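Speaker notes: Planning around what the camera can't see
Talk slot: 20 minutes plus questions. Internal tooling track, July.
Speaker: Yung-ching Chuang. Backup speaker: Zinash Assefa.

1. Opening (2 min)

Say who we are: the planning group at Domisau. We own the motion planner, the scene model and the simulation checks that run before a change goes to a cell. We do not own the grasp network. Questions on grasping go to Zinash afterward.

State the problem in one sentence. Our planner was producing paths that were valid in the scene model and rejected in the simulator, and for a while we blamed the wrong component.

2. Background (3 min)

The stack has three parts. Semero is the scene model: a tree of frames with collision shapes attached. Valente is the planner, sampling-based, with a smoothing pass at the end. Clestia is the simulator and renderer. It loads its own copy of the room from its own files.

Pause on that last point. Two copies of the room, two file formats, one converter between them. The converter was written for a cell with one fixed fixture and was never revised when the layouts got larger.

Mention that every nightly run plans a fixed set of 687 start and goal pairs. A pair fails if Clestia reports contact at any step of the path, or if the planner times out.

3. The symptom (4 min)

After the layout update, 214 of the pairs failed. All but 11 were contact failures. Timeouts had not moved.

First guess was the smoother, which shortens paths and likes to pass close to things. Turning it off made the paths longer and changed the failure count very little. Second guess was the collision margin. Raising it traded contact failures for timeouts, so we put it back.

Third step, which should have been the first: render the room from overhead with the arm in a failing configuration and look at it next to the Semero dump. The arm is folded in this one, elbow out to the left. Ask the audience to look at the pillars first and the arm second. 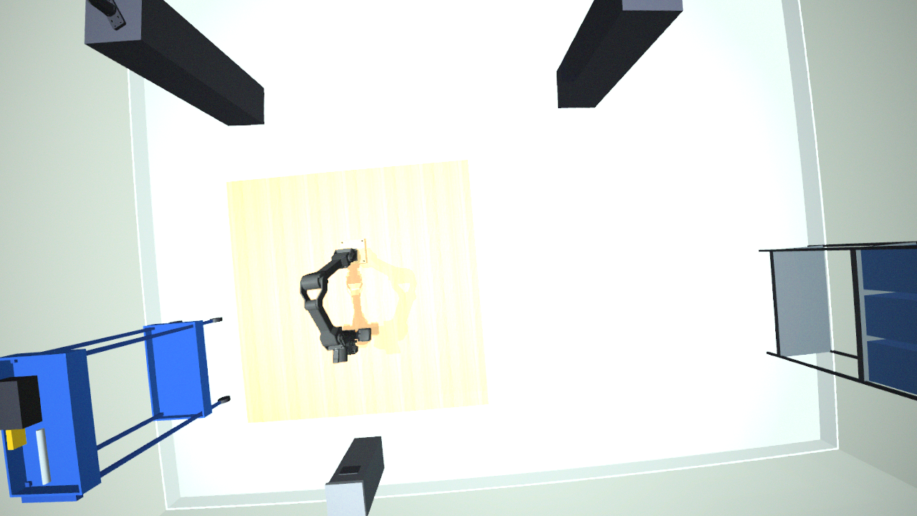

4. What was wrong (5 min)

Semero had the pillars as boxes, correct in footprint. What it did not have was anything mounted on top of them. Clestia did: there is a black bracket piece on the upper left pillar in the render, and it has a collision mesh. The converter dropped any shape whose parent was itself a static obstacle. The assumption was that static things have no children.

The cart and the shelving rack came through, with their parts, because they are loaded as assemblies and take a different branch in the converter.

Be clear about the shadow. Two people in review took the shape to the right of the arm for a second collision body. It is only the renderer's lighting. The contact query ignores it, and so should the audience.

If asked why the pillars lean: overhead view with strong perspective. They are vertical in both models.

5. The fix (4 min)

Three changes, in the order we merged them.

The converter now walks the full tree and keeps every shape that has collision enabled, whatever its parent is.

A comparison step runs after conversion. It lists the collision bodies on both sides by name and stops the nightly run if the lists differ. It caught 13 more missing bodies across older layouts on its first pass.

Valente logs the nearest body and its distance at each waypoint. The log is large — we keep it for failed pairs only.

Do not claim the failures went to zero. The contact failures tied to mounted parts are gone. A small group near the joint limits remains, and those look like a real smoother problem. Zinash Assefa has the ticket.

6. Open items (2 min)

Names have to match for the comparison to work, and two teams still rename bodies by hand. We would like to compare poses and extents too. That needs an agreed tolerance, and we don't have one.

Longer term, generate both room files from one source. Ask for a reviewer from the simulation side before leaving the stage.

Spare slide if there is time: timing of the full tree walk against the old converter. Skip it if section 4 ran over.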